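3.2 Surface wear and cleaning effort on kitchen islands

The second part of the study looked at how island tops age in shared kitchens. We inspected 11 kitchens in two housing blocks, Testwood and Dresano, both fitted out by the same contractor and both cleaned on a fixed weekly schedule. Tops were grouped by color (light or dark) and by finish (matte or gloss). Each top was divided into a grid of 20 cells, and every cell was scored separately for scratches, staining, and loss of gloss. Cells under fixed equipment were left out of the analysis.

Scratches were concentrated along the long edge nearest the sink. Staining followed a different pattern. It was highest toward the center of the top, where residents tend to leave bowls, fruit, and oil bottles standing between meals. An object that stays in one place protects the surface under it from abrasion but holds moisture at its rim, and the ring marks we recorded were almost all of this type. Light tops showed ring marks earlier than dark tops did. Dark tops showed fine scratches earlier. A large white island with a wooden bowl near the middle of the top (Figure 2) falls in the group with the highest expected staining score and a low expected scratch score away from the edges. 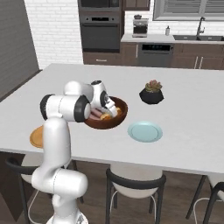

Figure 2. White kitchen island with a brown wooden bowl near the middle of the top. Computer rendering.

Cleaning effort was measured as the number of wipes needed before a white cloth came away with no visible residue. The same cloth type and the same mild detergent were used in both blocks. Matte tops needed more wipes than gloss tops in every kitchen, and the gap was widest in December, when the kitchens were used most heavily. Color had no clear effect on the number of wipes. It did affect when residents chose to clean: in the questionnaire, residents with light tops reported wiping after most meals, while those with dark tops reported wiping once a day or less.

These self-reports should be read with care. The Dresano kitchens are shared by more residents per island, and the response rate there was lower. We also could not separate the effect of finish from that of age, as the gloss tops in Testwood were installed later than the matte ones. A regression with installation year as a covariate reduced the size of the finish effect but did not change its sign. Scores for each grid cell, by kitchen and by inspection round, are listed in Appendix B.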